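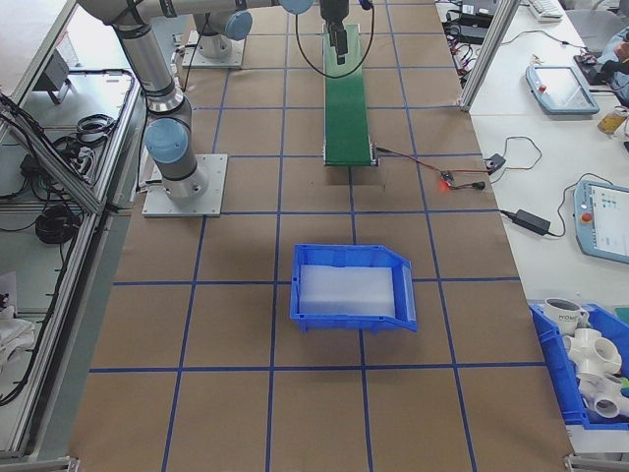 A reader objects that a short belt on a table is a toy, that anything worth moving a yard can be carried, and that we only recommend these things to people who already want one. There is something in that. The answers below assume you haven't bought yet and can still be talked out of it.

Filed under: Bench & Table > Small conveyors > Common questions

Do I need a bench conveyor at all?

Probably not. If you pack a few parcels a day, a clear table and a bin will do the same job and won't want a power socket. A belt starts to make sense when the same sort of item has to arrive at the same spot over and over, and when whoever is standing there has both hands busy. We ran a packing table in Lernholm for two winters before we had one, and the first belt spent most of December with boxes stacked on it.

The seller says it handles 40 items a minute. Does it?

Ask which items. A figure like that is usually got with identical blocks, set down neatly by someone who does nothing else. Our mixed orders (tins, soft pouches, the odd tube) never got near 40. I'd ignore the number and ask what happens when something round goes on sideways. If the seller has no answer to that, keep your money for now.

Why is the belt always green? Is it better?

I've heard that green is easier on the eyes, that it hides dirt, and that it is "the industrial standard". I have never been shown anything to back up any of it. Colour tells you nothing about what a belt is made of. Matt or glossy matters more to the person working over it. 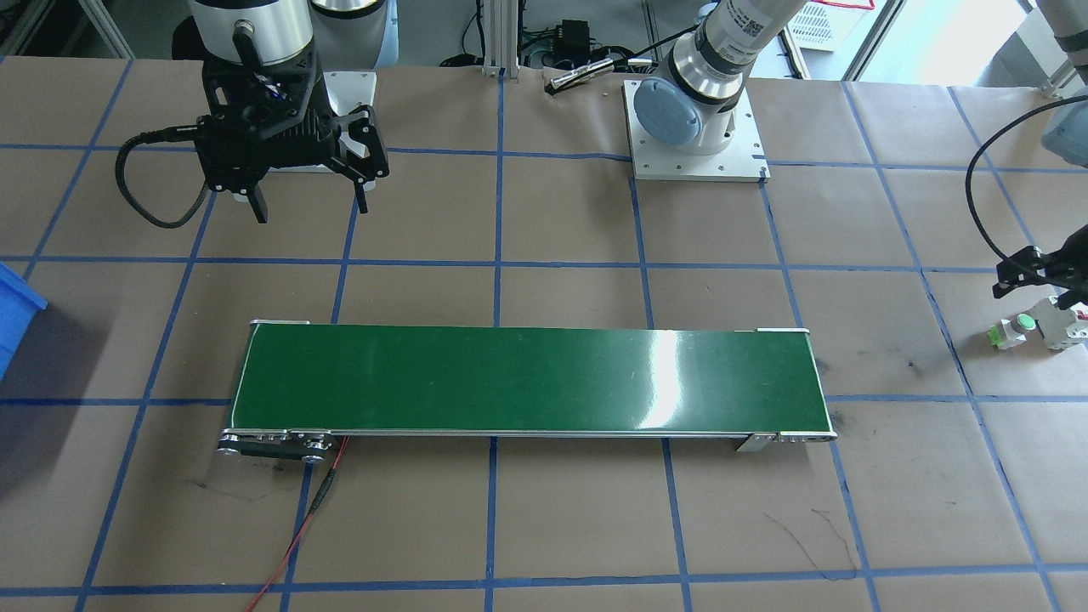

Lighting is the part of the job most people skip. They measure the table, measure the belt, plug it in and then wonder why small clear bags vanish halfway along. A glossy belt throws the ceiling light straight back at you, and the white patch on the dark green there is quite enough to lose a label in. Move the lamp or move the belt before you spend anything on a "low-glare" replacement. Trokent quoted me 85 for one, fitting not included, and turning the table did the trick for nothing.

Is it worth covering the table with paper?

Yes, and I say that as someone who thought it was fussy. Brown paper is cheap, takes pencil, and comes up in one go when it gets filthy. It does tear under anything with feet that gets dragged, so lift things. Don't bother with the printed mats sold for the purpose unless you like the look of them.

And the tape grid?

I was less convinced by this one. Blue tape on brown paper is easy to see, and a rough grid helps you put a bin or a belt back where it was after cleaning. What it won't do is make you tidy. If the cells have no agreed use, you have a table with lines on it. Two warnings: tape edges lift where sleeves rub on them, and a grid laid by eye will drift, so don't go measuring from it later.

How do I tell whether a second-hand belt is worn out?

Sellers like to photograph the top face from well back, where everything looks new. Ask for a close view in a raking light, then look at the ends and along both edges.

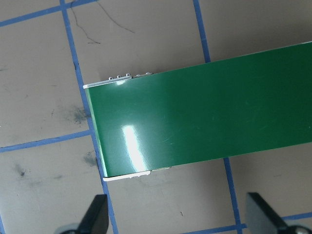

Fine scratches and scuffs on the top don't bother me, and I wouldn't knock much off the price for them. Fraying along an edge does, as does a belt that sits nearer one rail than the other. Ask to see it run for five minutes, with something on it. A belt that tracks well empty can still wander under load, and "it was fine when we packed it away" is a sentence I have now heard from three sellers. The one I took a chance on, a Skurnera frame collected from a unit in Salem, cost 187 and needed a new belt within a month.

What should I check at the ends?

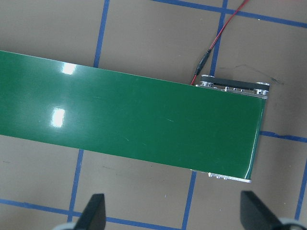

End of a green belt, with the roller, metal frame and a red-and-black cable.

The rollers, the bolts and whatever cable comes near them. Spin each roller by hand with the power off and feel for grit. Check that the bolts are all present and all the same kind, as odd ones mean somebody has been in there before you. Thin cable near a moving belt should be tied back or run round the outside. I don't trust plug-in joins left lying loose on the table either, though plenty of people do and get away with it.

Does an open-fronted bin at the end really help?

It helps with reaching in. A sloped front lip saves your wrist if you're emptying it all day. A foam insert stops hard things knocking about, and it also eats most of the space, so buy a size up or leave the foam out.

Can I leave it running while I do something else?

The leaflet with ours said yes. I don't.

Last checked October 3, 2024. Prices were what we paid or were quoted at the time.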